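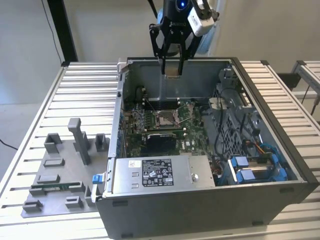 4 min read

Rennie Bench Kit: a lot of case for the money
By Hafiz Santoso
01/12/2023

I have a drawer full of cheap screwdrivers, and every one of them came from a kit that promised to be the last I would need. So when the Rennie Bench Kit showed up in the window of the Celtside store in Plamville, with a sign calling it "everything for the home computer fixer," I walked past it twice before I bought it. It costs $39. That is not a fortune, but it is more than I paid for any of the others, and I wanted to know where the extra money goes.

Mostly it goes into the case. The case is very good. It has a stiff zipper, a lid that lies flat when it's open, and foam cutouts that hold each piece tightly enough that you can drop the whole thing down a flight of stairs (I did, in February, on the way to my sister's place in Peltness) and find everything still where it belongs. If you judge tools by how they look in a photo, you'll be happy.

Then you start using them.

The main driver is a plastic handle with a magnetic socket at the end, and you push in whichever bit you need. For old desktop towers, which are most of what I work on, you need a medium Phillips about nine times out of ten. The Rennie's medium Phillips is fine. It grips, it holds a case screw without dropping it, and after most of a year the tip has only a little wear. The smaller ones are worse. The smallest rounded off on a laptop bottom cover the second time I used it, and I was not leaning on it hard.

My bigger problem is the length. The shaft is short, and there's an extension in the kit to make up for that, but the extension has a wobble you can feel in your wrist. Reaching a board screw down behind a drive cage is the most common annoying job in a desktop, and it's the one this kit handles worst. The wobble means the bit leans, and a leaning bit slips. I put one scratch on a motherboard that way. The board still works, so I can't say I was punished for it, but I went back to my old fixed driver for that job and haven't tried the extension since.

The tweezers are a waste of foam. The tips don't meet. I bent them until they did, and a week later they were apart again.

The plastic pry tools are better than I expected. There are flat ones and a hooked one, and the hooked one is handy for fan connectors and for the little locking tabs on memory slots when your fingers are too big. It's also the piece I'd be most sorry to lose, and of course Celtside doesn't sell it separately.

You also get a tube of thermal paste. The box calls it "professional grade," and I'd like to know which profession. It spreads all right. I used it on an old office machine I was putting a used processor into, and the temperatures afterward were the same as they'd been with the paste I buy on its own, within the range I'd expect from the room getting warmer. Nothing wrong with it, then, but the tube is so small that it covered that job and one more. Counting it as part of the value is a stretch.

The anti-static wrist strap I can't judge. I wear one, I have never killed a part, and I had never killed a part before I started wearing one either. The clip on this one is weak and pops off if you reach across the bench.

A word on the instructions. There's a folded sheet that shows you how to put a bit in the handle and how to zip the case. It says nothing about letting a machine sit unplugged before you open it, or about raising the lever on a processor socket before you lift the chip out. Somebody buying "everything for the home computer fixer" might well be opening a computer for the first time, and the sheet should say so much more than it does.

The store's page lists almost 600 reviews, and they are nearly all glowing. I read a good number of them. Most were written within days of delivery, and most talk about the case. I believe those people. I liked it then, too.

Who should buy it? If you own no small screwdrivers and plan to open a desktop once or twice to add memory or swap a drive, you'll get through those jobs and have a tidy thing to keep on a shelf. I'd still tell you to look at a single decent Phillips with a long shaft first, plus a set of pry tools, and spend what's left on paste. If you fix laptops, skip it. The small bits won't last.

I asked at the Plamville counter whether Rennie sells replacement bits. The clerk checked and said not yet, but they might later. That was in the spring. I've emailed Rennie as well and gotten back a thank-you for my interest.

Good: case, medium Phillips, hooked pry tool
Bad: extension, tweezers, smallest bits, no spares
Score: 2 out of 4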